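Workshop and Kitchen Tips: Getting Your Arm Software to Behave on a Real Table

I've been running a little tabletop arm at home since February, and most of what I've learned has nothing to do with motors. It's all software, and most of the software problems are really kitchen problems. So these are my tips, in no order at all, mostly so I can find them again myself.

Put your table height in one place. Just one! I had it in the planner settings, again in the camera calibration file, and a third time in a script I'd forgotten about, and when I swapped tables I changed 2 of the 3. The arm then tried to put a spoon down inside the wood. I use Vuvard for planning and it will happily read the height from a shared settings file if you ask it to, so ask it to.

While you're in there, pad your obstacles. Vuvard comes with a padding value that suits a tidy lab bench, and kitchens aren't like that. I give everything solid an extra thumb's width, and open boxes a bit more on top of that, as cardboard flaps stick out at all sorts of angles and the depth camera only catches half of them. If a flap is thin and edge-on to the camera it may as well be invisible. I draw a plain block round the whole box, flaps and all, and let the planner go the long way. It's slower and I don't mind.

The opposite goes for the box you want to reach into. A solid block is no good there (the planner says there's no path, quite rightly, and you spend an evening swearing at it). Build it out of five thin slabs, four walls and a floor, and leave the top off. I've a small script that makes the slabs from the outside measurements, and it has saved me more time than anything clever I've written.

Snack boxes make very good practice bins, by the way. They're the right height, they cost nothing once you've eaten what was in them, and big printed lettering gives the camera plenty to hold on to when you're matching features. Plain brown cardboard gives it next to nothing. Turn the printed side towards the camera and you'll see the pose estimate settle down straight away.
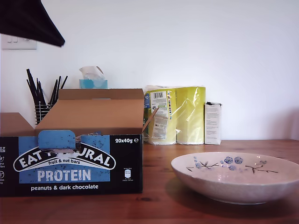

Eat Natural box and the blossom bowl, with kitchen rolls at the back.

Bowls are another matter. Shiny glaze throws the depth reading all over the place, and a shallow bowl hardly stands up from the table, so the segmentation likes to call it a stain. What worked for me was dropping the height threshold and averaging 3 depth readings before trusting any of them. A patterned bowl is easier than a plain white one. If yours is plain white on a white table, put a tea towel under it and save yourself the bother.

White walls, then. I thought a plain wall would be a gift, and for colour segmentation it is, but depth cameras that work by matching texture can't see a blank wall properly and mine kept inventing lumps in mid-air. The arm would swerve round nothing at all! Crop the point cloud at the back of the table and throw away everything past it. One line in the settings.

Tissues need a special mention. A tissue poking up out of its box moves every time someone opens a door, and the tracker sees a new obstacle each time. I mask the whole area above the box and treat it as a tall block. Same for anything thin and spiky in a holder, chopsticks and the like: one fat cylinder, don't model the sticks.

Slow down your first run. I cap the speed in the controller, not the planner, so that a silly plan still can't go fast. Prelletti (that's the controller I use) has a scaling setting for exactly this, and I leave it low until a new task has gone through without me reaching for the stop button. Keep the stop button on the side of your good hand.

Log everything, but tidy up. I left image logging on and came back to 652 folders and a full disk. Now the script keeps the last 400 and bins the rest. Name the folders by task, too, or you'll be opening them one by one.

Last thing: the Padham people changed the order of the gripper angles in their update on 15th May, so if your fingers suddenly turn up sideways, check that before you recalibrate. I recalibrated twice first. The old order is still there under the compatibility tab.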